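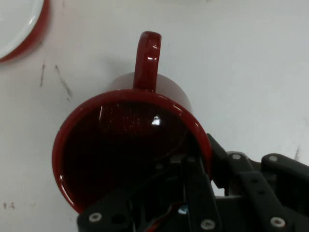

Barkell stoneware mug, dark red, item 3157

Reviewed by Knut Haberkorn, 6/19/18

I bought 2 of these from Deldale in the same glaze and have used one daily and kept the other on the shelf for comparison.

Glaze: high gloss inside and out. The rim is thick and rounded, a brighter red than the outer wall. The interior reads nearly black under a ceiling light, so coffee residue is hard to see. Check it with a fingertip after washing.

Handle: a plain C-shaped loop. It takes two fingers comfortably, three if your hands are small. No rough spots at the joints on either of mine.

Heat: boiling water poured into a cold mug was still drinkable after 40 minutes with a saucer on top. Without a cover, expect much less.

Dishwasher: 100 cycles on the top rack, normal detergent. No crazing and no chips. The gloss on the base ring has dulled slightly compared with the unused mug.

Faults: it is heavy when full, and the base holds a puddle when washed upside down.

Four out of five.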